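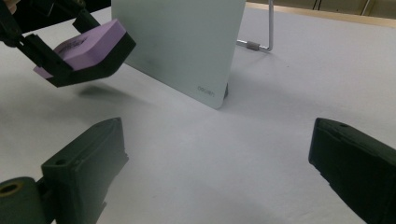
How to clean a small whiteboard with a foam eraser

A small board on the table becomes gray after some weeks, even when you wipe it each day. I use this method for the two boards in our study room, and it takes only a few minutes.

You need a foam block, a soft cloth, a little water and a sheet of white paper.

1. Lay the paper on the table, so the ink dust does not go into the wood.

2. Open the stand fully and check that the board does not slide when you push it lightly.

3. Hold the foam by its sides. Start at the top and wipe down in straight lines. Please do not make circles, they spread the ink.

4. Turn the foam when one face is dark.

5. For old marks, write over them with a fresh marker, wait two seconds and wipe again. Geeta Katiyar showed me this in August and I use it every time.

6. Pass the damp cloth once and let the board dry for around 2 minutes before you write.

Wash the foam by hand with mild soap and press the water out. Do not twist it.

Jerome Policarpio, 25/05/2022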